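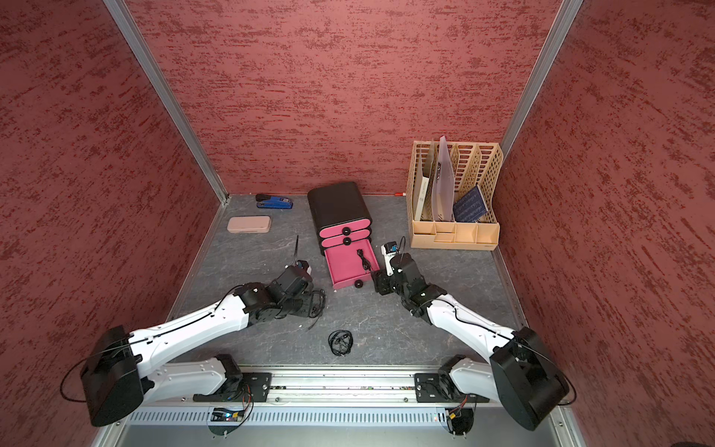 The two-arm bench at Cletance, with the drawer unit in the middle of the table.

About us

Cletance is a shared workshop for people who build robots and small automation projects in their own time. We rent two rooms on the ground floor of the Jakubowski building, behind the tile showroom. The larger room has the workbenches, the pillar drill and the 3D printers. The smaller one is kept for wiring, soldering and the two-arm bench.

How we started

The workshop began in May as four people sharing a garage and one decent set of hex keys. We moved here when the garage was sold. The group now has 22 members, and most of them had never built anything that moved before they joined. Some work on their own projects, such as a plotter, a curtain opener or a feeder for a fish tank. Others put their hours into the shared build.

The shared build

Our shared build is called Elleo. It is a pair of robot arms fixed to a metal rail along the front of a table, with black mounting plates whose long holes let us slide each base before tightening it down. Each arm has a gripper and a small camera on the wrist. The controller boards sit in holders under the rail.

The table is closed in on three sides with red panels. We wanted a plain background that stays the same from one evening to the next, and it also keeps people from leaning across while the arms are powered.

The job we are working on is tidying a desk, and at present that means cables. There is a small black drawer unit with pink drawers on the table, and the arms are to put cables and wired earphones away in the bottom drawer. Cables are awkward. They change shape when you pick them up, and a loose end will catch on a drawer knob if you let it. We have spent more time on this than on building the arms.

The stationery is there for the same reason. A real desk has a stapler and a file organiser on it, and the arms have to work next to them.

So far we have logged 673 runs. The log is a spreadsheet and anyone in the workshop can read it. Please fill in the notes column when you have used the bench, including the runs that went wrong.

Hodard

Hodard is the name of our parts shelf. It holds motors, brackets, connectors and offcuts of rail that members have handed in. Take what you need and write it on the sheet. Anything in the red tub is untested.

Joining

Membership is open to anyone over 16. You do not need your own tools. New members do a short bench induction, which takes about 10 minutes for hand tools and rather longer for the arms – you will be shown the stop button, how to park both arms and how to check the wiring before switching on.

We can take 12 people in the workshop at one time, so please put your name on the board by the door if you are planning a long evening.

Page last updated September 2019.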